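Reading time: 2 minutes

Gripper cell checklist, with my notes

I go through this list before every block of plate work at our Flarnorgate cell, two hand-held grippers and one table, and I've added comments over time because the bare version from January was honestly a bit thin. Print it, scribble on it, argue with me!

1. Fingers. Both on each tool, tips square, bevels crisp. Run a thumbnail along the inner face and feel for nicks. Pass / Fail
Comment: a nicked face goes straight in the spares box (the Gruber one). I don't sand them anymore.

2. Screws and inserts. Look into every hole on the finger tops, then at the brass insert in the bracket. Pass / Fail
Comment: the insert should sit flush and not turn. If it spins, tag the tool with a Fasten slip and stop there. 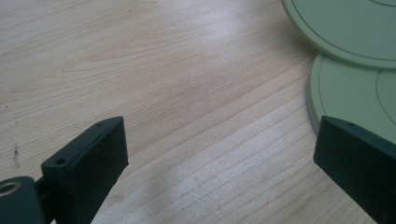
Items 1 and 2: fingers open, brass insert at lower left.

3. Table. Wipe it down, check that the side clamps are snug, and give the top a little shove. Pass / Fail
Comment: mine had crept 4 mm by 28th September and I'd been blaming my own hands for it, so now I shove every time.

4. Cables. Hold both grippers out over the plates and swing your wrists through the whole reach. Nothing should tug, and nothing should snag on the table edge or get under your feet. Pass / Fail
Comment: do this with the plates out, because you reach differently when there's something to pick up — I certainly do.

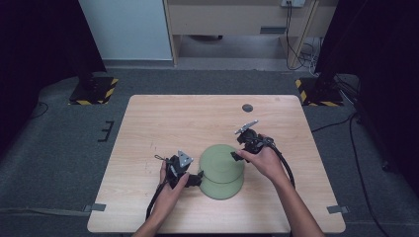

Konrad Sutter wants the cable swing done sitting and standing, as the slack that feels generous in a chair can be gone once you're on your feet. Fair enough, so that's now 4b.

5. Jaw travel. Open all the way, close all the way, 8 times per tool. Listen as well as look! Pass / Fail
Comment: a gritty sound usually means dust in the joint behind the finger. A soft brush does it. Please no oil, it ends up on the plates and then you're cleaning everything.

6. Cycle log. Write down the count for each tool. Pass / Fail
Comment: left was at 1,261 and right at 302 (the right one got a new mechanism, hence the gap).

7. Dust and scuffs. Light scuffing on the black is fine, leave it be. Brush the dust off the finger faces and out of the holes. Pass / Fail
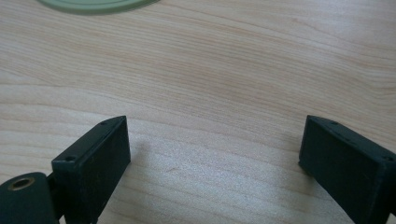 Item 7: light scuffs and dust on the fingers.

8. Sign off, initials on the Leneo sheet, and hang it back on its hook.

Comments

Vilmos Szabó: Do you check the insert with the finger mounted or off? Mine only spins when it's off.

Reply from the author: Mounted for the daily check, off when I swap fingers. I'll add a line to item 2.

pcb_marta: Stole 4b for our bench, thanks. Found a cable rubbing on the first go.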